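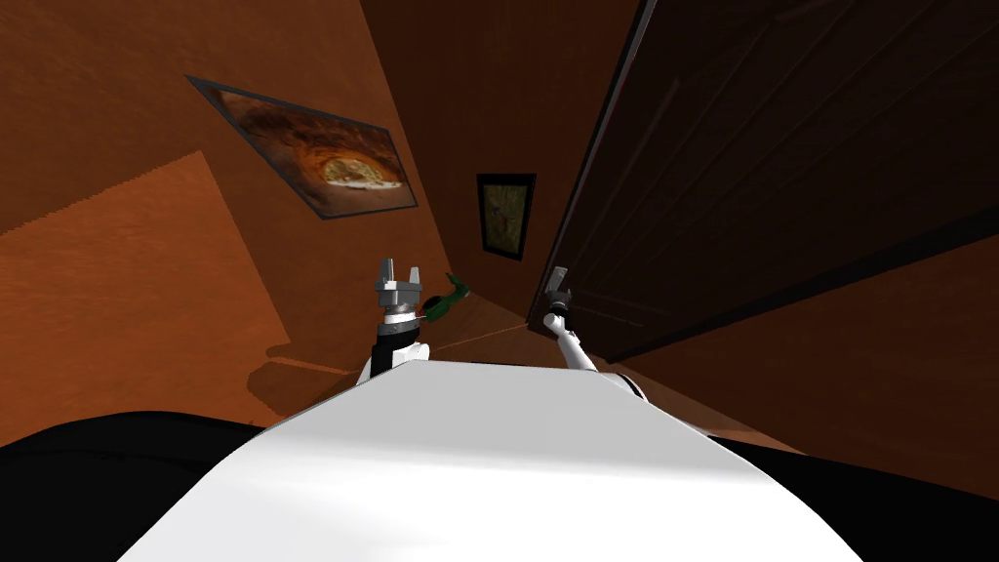 Right gripper up at the dark door, hallway run, Sunday.

I finally got the Amach sim set up the way I like it! The fix was dull – the jaw opening in my config was 35 when the model wanted 50 – but finding it took me most of the afternoon (and a whole pot of coffee).
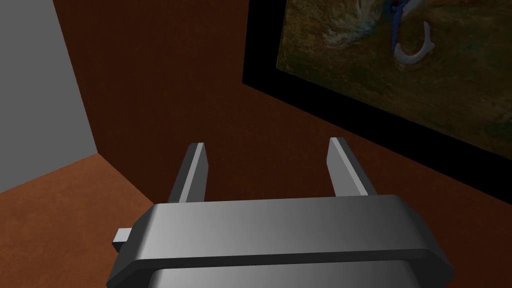
I also re-zeroed both arms and gave the Darau controller a fresh calibration file, 2,000 steps per joint. It loads so much quicker now and I love it. Next up is the wrist camera tilt, which still bugs me in the corners. If you run the same setup, check your jaw limits first, then the wrist offsets.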